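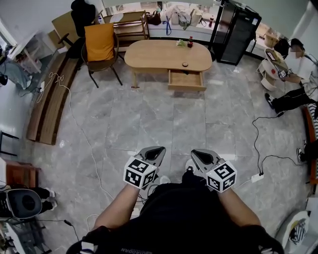
Slide 1. Hand-held grippers with marker cubes, coffee table drawer open.

Speaker notes - budgeting for a data collection room
Debora Greco, Eklow

Start with the slide up and let people look at it while they sit down. Then say what the talk covers: what we asked for, what we spent, and what we would put in the first order next time. No arm prices today. Those are in the Hollenstein talk after the break.

Background, keep it short. We were asked in March to plan a home tasks set for the Undwood project. Drawers, cupboards, small things on tables. The first plan had two full robot arms in it. We dropped them to a later phase and put the money into hand-held grippers and people's hours.

Slide 1, points to make:
Each gripper has a printed cube on the back for tracking. Budget for the cubes as a spare part. Ours are on the order sheet as a separate line, with the finger pads.
Look at the floor. There is a black cable running to a power strip on the right and a thin white one on the left. Cable length and floor covers were missing from our first budget. Put them in.
The furniture is plain household stuff. Buy a table with a drawer that runs well, and buy two of the same.
Someone is seated on the right with another gripper. If more than one person will be in the room, plan chairs and side tables for them too.

Slide 2, the order sheet. Read out the main lines only.
Grippers: 16, bought in two batches. The second batch came with a different plug, so check this before you sign.
Pads and cubes: 500 set aside for the year. We had used most of it by the halfway mark.
Furniture: 2,031 including delivery. Delivery was the part we argued over.
Storage: ask Kuvari for the current price list, the one in the handout is old.

Pause here for questions on the sheet. Somebody will ask about insurance. The answer is that it sits under the building policy and each site has to check its own.

Slide 3, people's time. This is the biggest line and the one most often left out. We book sessions of 90 minutes, with a break in the middle. Allow time at the start for checking that every cube is tracked, and time at the end for putting the room back. Both are paid hours. Our first plan only paid for the recording itself.

Slide 4, room. Things to ask before you agree to a space:
Where are the sockets, and how many are on the same circuit?
Is the floor shiny? Polished tile throws back the ceiling lights, so try the tracking in the room before you pay a deposit.
Who else uses it, and can the furniture stay out overnight?

Skip slide 5 if we are running late - it repeats the handout.

Last slide is the contact address and the link to the blank order sheet. Leave it up during questions. Remind people to hand back the sample gripper before they go to lunch.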